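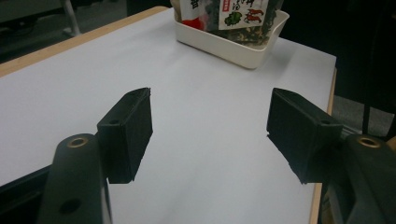 The owner of Tresa, a small bakery in Astari, starts work before dawn and sells out by noon. "I make 70 loaves on a weekday," she said. "Twice that would mean a second oven — and a second me."

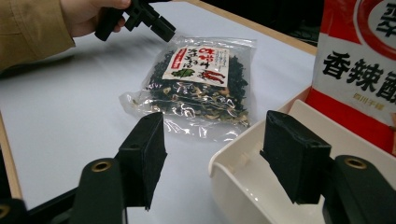
By the Zwane Weekly food desk
June 26, 2024

She bought the shop in December with a loan she is still paying off. Flour is her biggest bill. "I go through 20 bags a month," she said. "The price went up again in spring." She has no plans to open on Sundays.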